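Zuvia Fin Jaw Kit for hand-held grippers

$300 the set, pickup or post

I started making these because I was fed up with hard plastic fingers that skated off anything glossy. The Zuvia is a soft, fin-shaped jaw that slides into the Prirgate hand-held housing (the older Bakos one too, if you trim the collar a smidge). Squeeze the handle and the fin curls around whatever you've got hold of, so mugs, jars and the telly remote all come up without a fight. I'm pretty chuffed with it!

I print mine at home and do the fitting at our shared workshop, where there's always a spare bench and somebody to argue with over infill. My test jaw is up to 1706 squeezes and the tip still springs back. The first version split at 1001, so I'll take that as progress.
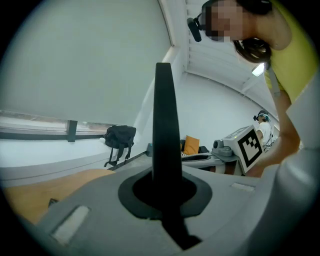 Dark grey fin, light grey housing.

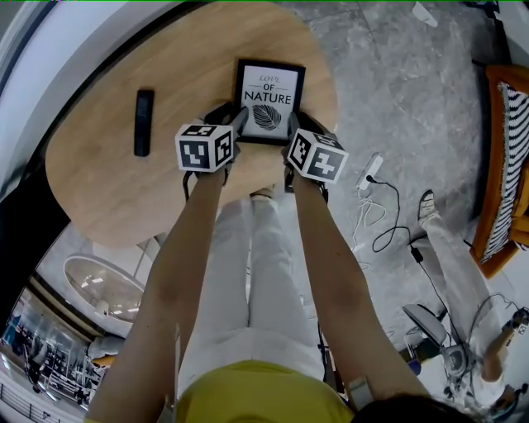
Marker blocks aren't in the kit, by the way. You'll want your own, and please print them matte, because glossy ones throw a glare under ceiling lights and the tracking goes all over the shop (ask me how I spent my September long weekend).

What you get: two fins in dark grey, a rubber collar for each, four screws and one spare, plus my fitting notes. Colour is dark grey only for now. I tried a lighter batch from Fovodora filament and it looked lovely but came out far too stiff.

Fitting takes me a cuppa's worth of time. Warm the collar in your hands first, push the fin in until it clicks, then do the screws up finger tight before you go near them with a driver.

Spare fins are sold singly as well. If you've got a different housing, send me the slot width in millimetres and I'll tell you whether it'll go.

Stock updated 8/22/24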